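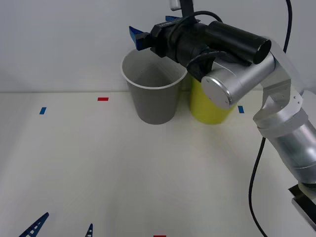
Minutes - Open Day Working Group
Meeting held in the upstairs meeting room, 4.00 pm

Present: Tiina Koivisto (chair), Hanan Kassab (minutes), Marguerite, Dev, Owen, Philippa
Apologies: Lorne

1. Minutes of the last meeting
Accepted with one correction. Under item 4 the parking quote was from the curling club, not the church. Moved Owen, seconded Philippa. Carried.

2. Matters arising
The sign for the side entrance has been repainted. Dev still has the old one in his garage and will bring it back if anyone wants it. No one did.
The letter to the neighbours on the lane went out last week. One reply so far, asking what time the trucks come. Hanan has answered.

3. Report on the October open day
Tiina reported. The door count was 206 over the afternoon, against 129 last year. The count was taken at the front door only, so anyone who came in from the lane was missed.

The busiest stretch was between 1.30 and 3.00 pm. The hallway backed up outside the demonstration room and people going to the washrooms had to push through. Owen suggested a one-way route next time, in by the front and out by the lane. General agreement, but the lane door sticks and will need looking at first.

Coffee ran out at 2.15 pm. Philippa has already apologized to the people she needed to and asks that the order be doubled.

4. Robot demonstration
Hanan reported on the cup demonstration, done by Stillelix on the arm in the demonstration room. The programme called for 12 short runs through the afternoon, with a talk before each one. All 12 were given, though the last started late and the talk was cut down to a couple of minutes.

Points raised:

(a) The talk. Visitors liked the plain explanation of what the arm was being asked to do with the grey cup and the yellow cup. The part on how the software was trained went on too long for younger children. Stillelix will split this off and offer it separately to adults who want it.

(b) Tape markers. Several visitors asked what the red and blue tape on the table was for. The presenter explained it each time but it was not on the information sheet. Dev to add a line about table positions to the sheet.

(c) Viewing. With a white table and a pale wall the cups showed up well from the front row. People at the back could not see much once the gripper was down over the cups. Marguerite asked whether the picture could be put up on the hall screen. Hanan to ask Catora, who look after the screen, what cable is needed and whether there is a charge.

(d) Questions. The most common question was whether visitors could work the arm themselves. Tiina's view is that they should not, at least until Stillelix has put something in writing about supervision. Owen disagreed and thought a short turn for older students would be fine with a presenter at the stop button. Left for the next meeting.

(e) Noise. One complaint that the presenter could not be heard over the fan. Turning the fan off made the room too warm. Owen will see if the portable microphone can be borrowed from the hall.

5. School visit
The Tristinon school has asked to bring a class to see the same demonstration in the morning, before the building opens to the public. They would need three runs, and somewhere for coats and lunches. Stillelix has said yes in principle. Philippa will book the downstairs room and send the school the allergy form.

Marguerite asked that the class be split into groups so that everyone gets a turn at the front. Agreed.

6. Costs
The open day came in under budget, mainly on printing. The one bill outstanding is from Qin for the hire of chairs and barriers. It lists 3 more barriers than were ordered. Dev counted them back onto the truck and has his sheet, so he will take it up with them before anything is paid.

Moved Marguerite, seconded Dev, that the rest of the accounts be paid as presented. Carried.

7. Other business
A child's blue mitten and a travel mug are still at the front desk. To be kept until the next meeting, then donated.
Philippa asked for the kitchen cupboard key to be put back on its hook.

Actions
Dev - information sheet; Qin bill
Hanan - Catora and hall screen; ask Stillelix for supervision rules in writing
Owen - microphone; lane door
Philippa - downstairs room, allergy form, coffee order
Tiina - thank-you note to Stillelix

Next meeting: same room, 4.00 pm, date to be sent round by Hanan.
Meeting closed at 5.20 pm.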